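# The Folder Job

So I'd been at Polivance for three weeks when Raymonde Morin put me on paper.

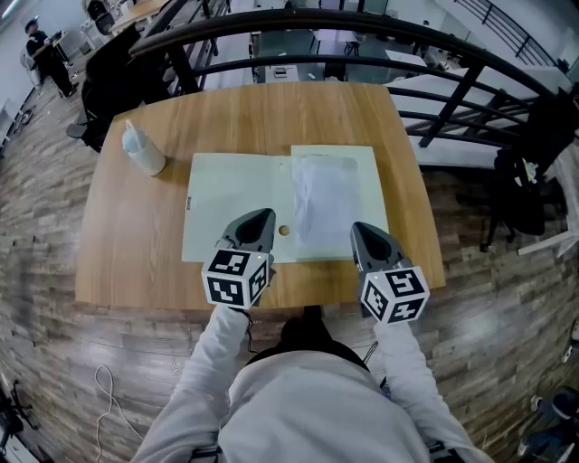 Paper was the job everyone tried to trade away. Dishes were fine, towels were fine (towels are forgiving, you can be off by an inch and a towel doesn't care), but paper! Open the folder, get the sheet into the sleeve, square it up, close the folder. Then do it all over again so the machine upstairs in Orkdale could learn how it goes.

"My grandmother did filing in 1954," I told Raymonde. "By hand. With a cigarette going."

"And how was she at it?"

"Terrible," I said, and Raymonde laughed so hard she had to put her coffee down.

The machine was called Zekthorpe, after the town where Oluf Ravn grew up, and Oluf talked about it the way other people talk about a nephew who's bright but won't apply himself. It could load a dishwasher if you weren't fussy about forks. It could wipe a counter. Give it a plastic sleeve, though, and it would pinch both layers together and just stand there holding them, very polite, like a waiter who's forgotten your order.

"It can't feel the gap," Oluf said.

"I can barely feel the gap," I said, clicking my fingertips at him.

By May I'd gotten pretty good, I have to say. I'd started dreaming about corners. At home I'd catch myself opening the mail with two fingers, elbows out, and my wife would look at me over her glasses and ask if I was at work or at dinner.

Then one afternoon, a little after 3, Oluf came and got all of us for a try with the new training. We crowded in behind the glass. Zekthorpe opened the folder (good!), picked up the sleeve (fine), and then it did this tiny thing. It slid one fingertip sideways along the edge, a quick little rub, and waited, and rubbed again.

"What's that?" Raymonde said. "Who taught it that?"

I knew that rub. I do it with grocery bags. I do it with my paycheck.

It got the sleeve open and the sheet halfway in, and then it let go too early and the whole business slid off onto the floor. Oluf groaned and went to pick it up. Raymonde was already writing on her clipboard.

"Again tomorrow," she said. "Same folder?"

"Give me the green one," I said. "I like how it lies flat."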